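Speaker notes: Why nobody reads your menu
Regional diner owners' evening, 30 min slot including questions

Start when the coffee line dies down. Thank Iqra Abbasi for the invitation and for the lectern, which wobbles. Don't lean on it.

Opening line: I have read 108 menus this year and been fed by very few of them. Pause. If no laugh, keep going, they've been up since five.

Main point. A menu is a list of promises, and most are too long. Mikkel Ketilsson's place in Staddale had a burger page of 2,300 words. The Gettysburg Address is under 300, and it had more to cover. We cut his to a single card. He sulked, then asked who would do the dessert page.

Slide: order of ingredients. Write them the way the customer pictures them. Lettuce, tomato, patty, cheese, bun. Leave out the farm, the breed and the adjective "artisanal." 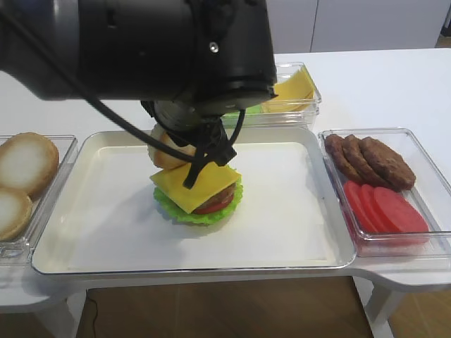

STADDALE, October

Read the complaint letter aloud, slowly. It's the one about "hand-torn leaves." Do the voice only if Uzma Bukhari is not in the room — she wrote it.

Prices next. No dollar signs, no dots marching across the page. Somebody will ask about QR codes. Say you are against them and move on, or we'll be there till midnight.

Handout is on the back table. Last slide has my email. Take questions, give the microphone back to Iqra, find my coat.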